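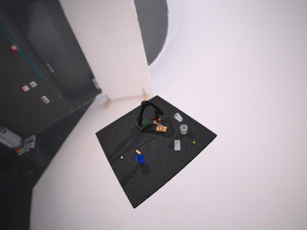

March, bench 3, started 7:40, coffee already bad

Glue day. The Prorodska hide glue went into the pot at 60 C and I left it alone, a skill that took me longer to learn than dovetails. Annunziata swears by soaking the granules overnight. I soaked them over breakfast. We will see which of us is insufferable by Friday lunch.

Job is still the Cabral chairs. Six came in, all with the same complaint (rear leg to seat rail, joint opened up), and all with the same history, namely a previous owner with a bottle of yellow glue and no patience. Whoever did it squeezed the stuff into the gap from outside, where it did nothing for the joint and quite a lot for the finish. Chair 4 also has a screw. I'm not ready to talk about the screw.

Getting the old glue off:

Warm vinegar on a rag, wrapped, 40 minutes. Softened the outer skin, left the tenon cheeks as they were. Second wrap, same again. Then a dull chisel held upright and dragged, and that shifted most of it. Carmela came by and said I was scraping away the fit along with the glue. She was right about chair 1. Chair 1 tenon now rattles, and will need a shaving glued to each cheek. Chairs 2 and 3 I did slower and they still grab.

Steam on chair 5, through the little brass nozzle. Worked fast. Also raised the grain on the show side and lifted a patch of finish the size of a thumb. Do not repeat unless the show side is already ruined, in which case enjoy yourself.

10:15. Test joints. Cut 24 offcuts of beech from the scrap bin, same width as the rail, glued up in pairs end over end with a 3 cm lap. Half with fresh Prorodska, half with the pot left over from the Stoltmont cabinet, which smells the way you would expect. Clamped, labeled in pencil, put on the shelf over the radiator. Davoud moved them off the radiator. I moved them back to the far end of the shelf, which we are both pretending was the compromise.

Idea is to hang weight off them after a day and see which lets go first. Guido has a bucket and a bag of sand. I'd like to go to 750 newtons, but the bucket handle has views on that. Ask Benedetta if the spring scale from the Vindow job ever came back, or if it lives in her van now.

Glue strength aside, what I want to know is open time. With the shop at 17 C I get maybe a minute before the glue skins over, and there are four joints to close on each chair back. Options:

- warm the parts first (hair dryer, undignified, works)
- a pinch of urea in the pot, slows the gel, Annunziata disapproves
- turn the heating up, ha

Tried the hair dryer on chair 2, dry run first with no glue. Dry run went beautifully. With glue I put the left rail in upside down, knocked it apart, wiped everything with hot water, and did it again. Second go closed square. Diagonals match to within a millimeter, and I measured them twice because I didn't believe it the first time.

Clamping note for whoever does the rest: the band clamp slides up the rear legs because of the rake. Wedge a strip of cork under it. Without the cork it creeps until you look away.

14:30. The screw in chair 4. Slotted, rusted in, head chewed by someone with a butter knife. Soldering iron on the head for a minute, let it cool, tried again. Quarter turn. Repeated. Half turn, then the head came off. Will drill around it with the hollow cutter and plug with beech. I have written "screw" on the invoice as its own line.

Left to do:
Shavings for chair 1 tenons
Plug chair 4
Ask Cabral what color they think the finish is, before I decide for them
Throw out the Stoltmont glue once the laps are tested, and wash the pot properly, lid included
Find the other cork strip

Pot off at 16:50. Lid on this time.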